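The Spare Room Model

Build log, Jul 7, 2021

The arm was called Prenine because that was the name on the crate its motors had come in. It had three joint collars, one gripper, and no patience in its code. I built it in the spare room, first as a model on the screen, and planned to cut metal when the model could lift one small object off the counter and set it down in the same spot.

The model room copied the real one. I had measured the counter, the floor and the bed and typed them in over two evenings in April. The walls got the pale blue of the real walls. The blanket took longer than the arm did, and I left it in.

Run 19 stopped with the gripper over the far end of the counter. The log gave a position error on the last joint and then nothing. I put the view behind the base, looking down the length of the arm, and saved it.

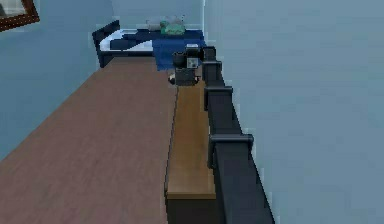

Run 24

I changed the damping on the near collar and moved nothing else. The arm went out along the wall side of the counter, stopped, and lowered. Contact was clean. The gripper closed to the set width and the load reading came up to 100 grams, as entered.

Then the arm put the object down at the head of the bed.

I checked the target. It was the counter. I checked the script from Bastero, the free planner I was using, and the target in there was the counter too. I ran it again from the same start file. It went to the bed again and set the object next to the pillows, with less force than I had allowed it.

The real bed had been my father's for his last winter. I had kept his water glass on the near end of the counter, where he couldn't reach it, and he used to call me in to move it. None of that was in the file. The file had lengths and masses and a color for each wall.

I found the fault after midnight. Two frames of reference had the same name, and the planner took whichever loaded second. I renamed one of them and saved the old version in a separate folder.

Run 25 returned the object to the counter. I ordered the metal the next morning.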